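Speaker notes – "Gathering examples for the kitchen table tasks"
Onard meet-up, November. Time: 25 minutes, then questions.

Slide 1. Title
Say thank you to the hosts. Say that I work on the collecting side at Ongate, so I will speak very little about training. If somebody asks about the network, send them to the Broncombe paper in the handout.

Slide 2. What we wanted
We wanted one arm that can tidy a small table after an instruction in plain words. "Put the ketchup on the plate", "put the banana in the colander", this level. For this we needed examples made by people, with the arm guided by hand from a second controller. We call one example an episode. It begins when the operator presses the pedal and it ends when the arm is back at its rest position.

Slide 3. The numbers
569 episodes kept from the first round. We had five operators, all trained in the same week. An episode takes roughly 15 seconds when it goes well. Do not read the whole table aloud, only point to the column "thrown away", which is larger than we had hoped.

Slide 4. The table
Leave this slide up for a while. Let people look before I speak.

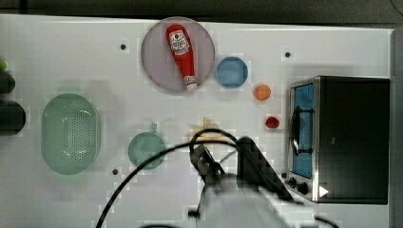
Wrist down over the yellow piece, ketchup on the plate, oven at the right.

Points to make with this slide:
The objects are a mix of sizes on purpose. A mug and a small round toy ask for very different openings of the fingers.
The squeeze bottle lies diagonally across the plate, and the white cap goes a little over the rim. Operators find this a difficult start, as they must decide where to take hold of it. We keep such starts in the set.
From this view the gripper hides part of the thing it is going for. So when we label, we also look at the moments before and after.
The cable makes a big loop over the table. Mention that we check it at the start of each session.

Slide 5. How we change the layout
In the beginning the operators arranged the objects themselves. The result was too neat: everybody leaves a comfortable space around each thing. Now a small program called Jaber gives a random layout and the operator copies it, also when it looks silly. (Pause here, people usually laugh at the layout with everything in one corner.)

Slide 6. Mistakes that we keep
If the gripper misses and the operator tries again, we keep the episode and mark it. If the operator stops to think for a long time, we throw it away. We discussed this rule a lot and I am still not completely sure about it – ask the audience how they do it.

Slide 7. Instructions in words
Each episode gets its sentence after the recording, written by a different person. Show two or three sentences for the same movement. Remind them that "dish" and "plate" were mixed up until we wrote a list of names.

Slide 8. Next round
More operators, shorter shifts, the same table. Give the address for the handout and take questions. If time is short, skip slide 7 and come directly here.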